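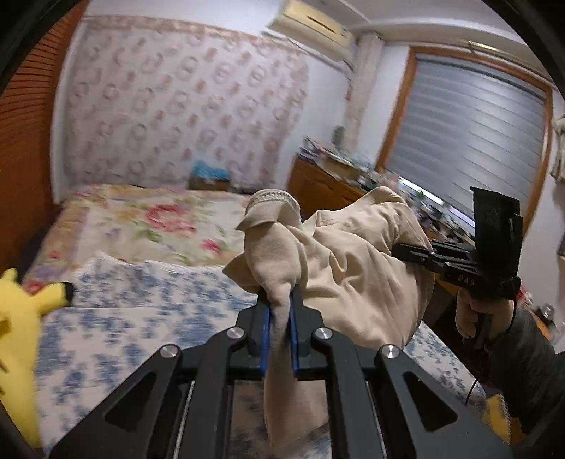
About us

Jondedeck is a small research company with one rather stubborn interest, and that is teaching robots to cope with cloth. We began in August 2019 in two rented rooms above a carpet shop in Jemstead, and although we've since spread into the floor below, we still have the same kettle and very nearly the same question on the whiteboard. How does a machine learn to do something that most of us learned by standing next to a parent and a pile of washing?

Our answer is to let people show it. The people who work with us pick up a pair of hand-held grippers, one for each hand, and get on with an everyday job in an everyday home: spreading a top out on the bed, straightening a sleeve, bringing the hem up to the collar. Each gripper carries its own camera, so what we record is the job as the gripper meets it, creases and all. We then train our folding method, which we call Kondov, on those recordings, and it learns to go from what the camera sees to where the jaws ought to move next.

Clothes are a lovely problem and a maddening one. A cup is the same shape wherever you put it down, but a sweatshirt dropped on a bed ten times will land ten different ways, and half of it will be hiding under the other half. For our first year we worked only at a clean white table in our own rooms, and we were terribly pleased with ourselves until we tried the results on a patterned bedspread. It was a humbling afternoon! Since then we have gathered nearly everything in real bedrooms, with real furniture and whatever light comes through the window.

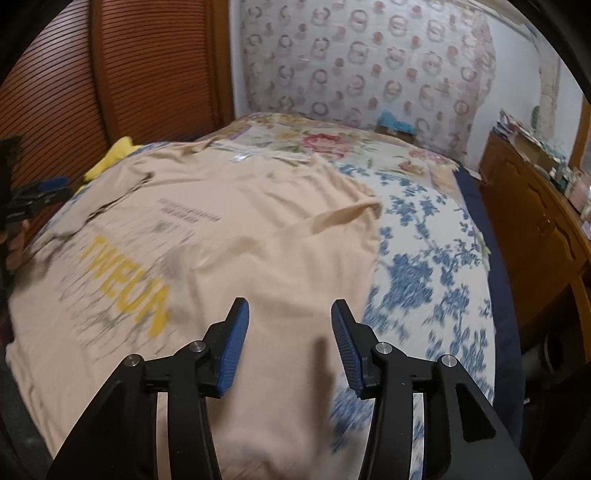 Khumalo wrote to us after reading our first results and asked whether a method learned from people's hands could ever be better than the people, or whether it would only pick up our bad habits more quickly. It's a fair point, and one we still talk over at lunch. Kondov does copy some odd little habits, such as patting a sleeve that is already flat. We now ask people to fold in whatever way comes naturally and to carry on when a fold goes wrong, so that the method has plenty of chances to learn how to put things right.

The set we finished last November holds 1783 recordings made in 376 homes. Most last no more than 90 seconds, and we keep the clumsy ones in with the neat ones. Shirts and sweatshirts are going well. Fitted sheets are not, and we would love to hear from anybody who has got further with them than we have.

We're always happy to show visitors round the workshop in Jemstead, and school groups are very welcome too. Do let us know a little while beforehand, as the stairs are narrow and the bigger room gets full quite quickly.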